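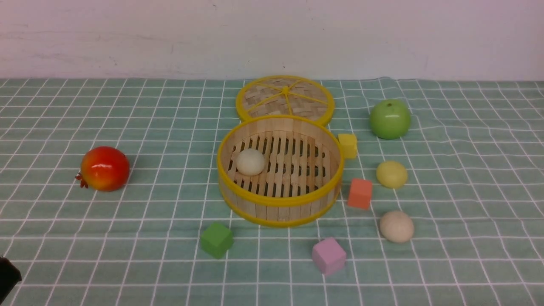

A bamboo steamer with its woven lid off.

How to Clean, Dry and Store Bamboo and Wooden Kitchen Tools

Friday, November 29, 2024

Bamboo and wood last a long time in a kitchen if they are washed quickly and dried completely. Most of the damage people bring on these tools comes from soaking, the dishwasher, or putting them in a drawer while they are still damp. This page covers steamers, cutting boards, spoons, rolling pins and salad bowls. It also covers mold, smells, and when to throw something out.

What you need

A soft brush or a clean dish cloth
Mild dish soap
Coarse salt
Half a lemon
White vinegar
Food-grade mineral oil
Fine sandpaper, 220 grit or higher
A wire cooling rack
Two old cotton towels

You do not need a special cleaner. Mineral oil sold for cutting boards and mineral oil sold at the drugstore both work, as long as the label says it is safe to swallow. Do not use olive oil or any other cooking oil on wood. Cooking oils go sticky after a few weeks and then start to smell.

Everyday washing

Wash wooden tools by hand soon after you use them. Wipe off loose food first. Use warm water and a little soap, scrub along the grain, and rinse both sides. Dry with a towel right away, then stand the item on its edge or lay it on a rack so air reaches every side.

Do not leave a spoon standing in a pot of water while you eat. Water climbs up the end grain, the wood swells, and when it shrinks again you get small cracks at the tip. The same goes for boards left flat on a wet counter. One side takes up water, the other side does not, and the board cups.

The dishwasher is worse than soaking. The cycle is long, the water is very hot, and the drying heat comes on while the wood is full of water. Glued boards can open at the joints after only a few cycles.

Bamboo steamers

A new steamer should be rinsed and then steamed empty for 11 minutes before any food goes in. This takes away most of the raw bamboo smell. Let it cool and dry before the first real use.

To keep food from sticking, line the base with parchment, cabbage leaves or lettuce. Cut a few holes in the parchment so steam can still come through. A lined steamer often needs only a rinse with hot water afterward.

If food has stuck:

1. Take the layers apart and put the lid to one side.
2. Hold the base under warm running water for a minute or so.
3. Brush the slats in the direction they run, top and underside.
4. Use a wooden toothpick for anything caught in the gaps.
5. Rinse well and shake off the water.

Go easy on the soap. Bamboo takes up flavors, and a soapy steamer will make soapy buns. If you steamed fish or something greasy, one drop of soap on the brush is fine, followed by a long rinse. Then steam the basket empty again for a few minutes.

Brush the lid gently. The weave holds more water than it looks like it does, so the lid usually dries last. Prop it on its rim against a wall, with the inside facing out.

When you cook, keep enough water in the pot. A steamer that sits over a dry pot will scorch at the bottom edge, and scorch marks do not come out. If the steamer sits directly in a wok, the lower rim should be in the water and the slats should be above it.

Cutting boards

Scrape the board with a bench scraper before washing. For onion and garlic smells, sprinkle coarse salt over the surface, rub it with the cut side of half a lemon, leave it for five minutes, and rinse.

After raw meat, wash with hot water and soap, rinse, and dry. Then sanitize with one tablespoon of unscented household bleach in a gallon of water. Leave the surface wet for a couple of minutes, rinse again and dry. Vinegar is good for smells, but do not count on it to sanitize, and never mix it with bleach. Many people keep one board for meat and another for everything else - a simple habit that saves a lot of scrubbing.

Oil the board when it starts to look pale or feel rough. In most homes this is once a month. In February, when the heat is on and the air in the house is dry, every two weeks is better.

To oil a board:

1. Make sure it has been dry for at least a full day.
2. Warm the oil by standing the bottle in hot tap water.
3. Pour a small pool on the board and spread it with a cloth.
4. Cover the edges and the underside too.
5. Leave it overnight on a rack.
6. Wipe off whatever is left on the surface.

A very dry board may drink up the first coat within 40 minutes. Put on a second coat the same evening if that happens.

Spoons, spatulas and rolling pins

Spoons go fuzzy because water raises the grain. Let the spoon dry, sand it lightly along its length, wipe off the dust, and rub in oil with your fingers. After two or three rounds of this the surface stays smooth much longer.

A rolling pin seldom needs a real wash. Scrape off dough with the back of a butter knife or a plastic scraper, wipe with a damp cloth, and dry. Keep water away from the ends of pins with handles that turn. There is a rod inside, and on cheaper pins it will rust.

Salad bowls

Wipe the bowl out after dinner. Oil and vinegar left overnight soak in and turn rancid. Wash with a cloth and mild soap, rinse fast, and dry upside down on a towel for an hour, then right side up. Do not store a wooden bowl on top of the refrigerator or next to the stove. The warm air there dries one side and the bowl can split down from the rim.

Mold

Small gray or black spots on bamboo mean it was stored damp. If there are only a few spots on the surface, you can usually save it.

1. Mix one part white vinegar with four parts water.
2. Brush the spots, then wipe the whole item.
3. Leave it for 13 minutes and brush again.
4. Rinse with very hot water.
5. For a steamer, steam it empty for half an hour.
6. Dry it near an open window for two full days.

If the spots come back, or if the item still smells musty once it is dry, throw it out. Mold that has gone deep into the fibers cannot be washed away.

Drying and storage

Wood that feels dry on the outside may still be damp inside. Give thin items overnight and thick boards a day. A small fan helps. An oven does not, even on the lowest setting, and neither does a spot right above a radiator.

Store steamers in an open place with the lid resting loosely on top, or beside the basket if there is room. Do not put them in a plastic bag. If you need to keep dust off, use a paper bag or a cotton towel. Boards should stand upright with a gap between them. Spoons can go in a crock with the handles down, as long as the crock is dry at the bottom. Check it now and then.

If you live somewhere humid, take out the things you rarely use every few weeks and leave them on the table for an afternoon.

When to replace

Replace a board when it has deep cuts that hold food, or a crack that goes through. A split spoon should go too, along with any bowl that leaks. A steamer with one loose slat can often be pushed back together, but once the rim has come apart or several slats have cracked, splinters can get into the food.

Before you throw out a thick board, try sanding it. Start with 80 grit for knife marks, go on to 120, then finish with 220. Wipe it with a damp cloth, let it dry, sand once more with the finest paper, and oil it twice.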